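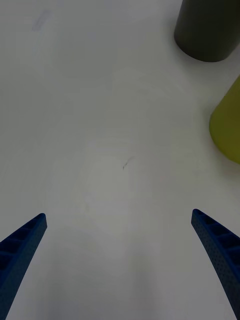
2026-09-05
Entry: marketplace search listings, seller onboarding
Recorded by: Thulani Motaung

Purpose of this session. The category pages on the Windetti marketplace continue to rank below the sellers' own sites for the same products. The work today compared the current page layout with the revised one, using two sellers only, Nilham (kitchen linen) and Bahrami (lamps and shades). Grultis was to be included but its product feed had not been delivered by the time the session began.

Feed import. The Nilham feed was accepted on the second attempt. The first attempt failed on the size field, where the seller enters both metric and imperial measurements in a single column. The importer reads the first value and discards the remainder without warning. This fault was recorded in an earlier entry and was marked as closed. It has been reopened. The Bahrami feed was accepted without error, although six listings arrived with no delivery region and were therefore hidden from shoppers. Those listings have been left hidden until the seller confirms the region in writing.

Layout comparison. The revised layout places the seller's name and return terms above the product grid and moves the long category text to the foot of the page. Staging pages were built for both sellers with 100 listings each. Page weight is lower under the revised layout, mostly from the removal of the rotating banner. Load time on the office connection fell by about 2 seconds. The same test has not been run on a mobile connection and the figure should not be quoted to sellers.

Duplicate descriptions. Nilham supplies the same product text to Windetti that it publishes on its own store. This remains the most likely cause of the poor ranking, and no change of layout will correct it. The seller agreement permits Windetti to edit descriptions, but the edited text must be returned to the seller for approval. The approval step is at present handled by e-mail and replies are slow. It is proposed that approval be moved into the seller dashboard, with a notice sent when text is waiting. The wording of the notice is not settled.

Checkout. One matter outside the purpose of the session is noted for the payments team. When a basket holds goods from both sellers, the shipping total is shown correctly on the basket page and again on the receipt, but the confirmation page shows only the charge for the first seller. The fault appeared on each of four test orders. Amounts charged were correct in every case. Order records are kept in the shared folder under the staging label.

Actions.
Reopen the size field fault and attach the rejected Nilham file.
Request delivery regions from Bahrami.
Repeat the load test on a mobile connection before any release.
Draft new text for the Nilham tablecloth pages and send it for approval.
Ask Grultis for a delivery date for its feed. If the feed is not received, Grultis will move to the December intake and its fee will be adjusted under the existing terms.

The staging pages remain in place. They are blocked from search engines and should stay so until the new descriptions are approved. T.M.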